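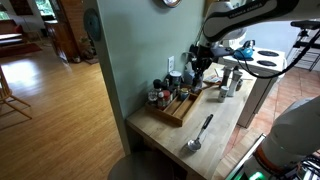 Skernach Counter Kit
Demonstration recording for arms that work in kitchens

Overview | What's in the crate | Specifications | Questions | Ordering

You already own an arm. You may own two. What you don't own is several thousand clean recordings of somebody moving a ladle from one place to another, and your learning system would like those by Friday's equivalent, whenever that falls in your calendar.

The Counter Kit is the recording side of the job: the leader handle, the timing box, the software and a large number of cables. It doesn't include an arm, a counter or a kitchen. Customers have asked about the kitchen.

How a session goes

The operator holds the leader handle and the arm follows. Press the left pedal and an episode starts. Do the task. Press the right pedal and the episode ends, with joint positions, gripper opening and every video stream saved against one clock. Press both pedals together and the episode goes into the bin, where a fair share of first-day episodes belong.

Between episodes the Javell screen suggests where to put things next. It will ask for the spice jars bunched up at the back, then spread out, then with the ladle lying across at an angle. Left alone, people put the ladle back in the same spot every time, and the trained policy learns that ladles live in exactly one place on earth. Javell nags so that your project lead doesn't have to.

What's in the crate

Leader handle with trigger, right- or left-handed (choose when ordering, we can't guess)
Aludura timing box
Two foot pedals, heavy enough to stay put on tile
Javell recording software, one seat
Cable set, with clips
Printed setup guide, shorter than you fear

Specifications

Control and state logging: 200 Hz
Camera inputs: up to 4
Arms per timing box: 2
Crate weight: 28 lb
File output: one folder per episode, plus a plain text index you can open without us
Operating system: Linux
Network: wired. Please, wired.

The Wihongi set

Every kit comes with download access to Wihongi, our own kitchen collection, currently 3646 episodes. Tasks include picking up utensils, moving jars in and out of trays, closing lids and setting a kettle on a burner that is switched off. Failed attempts are kept and labeled as failures. There are more of those in the jar tasks than we had hoped, and the shiny things gave us trouble too: a polished ladle bowl looks different every time the sun moves. We left the sun in.

Wihongi is a starting point. A policy trained only on our counters will have opinions about yours. Plan on recording your own episodes in the room where the arm will be working, with the clutter that normally lives there.

Questions we get

Does it work with a Franka arm?
Yes. Mention the model and controller version when you order, and we'll load the matching driver.

Can two people record at once?
With a second leader handle, yes. They need to agree on who has the pedals. We have seen this go badly.

Should we clear the counter first?
Only if it will be clear in real life. Take away anything you'd hate to see dropped.

Does the arm need to be bolted down?
Follow the arm maker's mounting instructions. The kit has no view on your furniture.

Can we delete bad episodes later?
Yes, from the review tab. Deleted episodes sit in a holding folder until you empty it - this was added after an incident in November.

Ordering

Kits are built to order. Send us your arm model, number of cameras and preferred hand through the quote form. Extra leader handles, spare pedals and additional Javell seats are listed under Accessories. Returns are accepted on unopened crates.

Page updated 2023-10-21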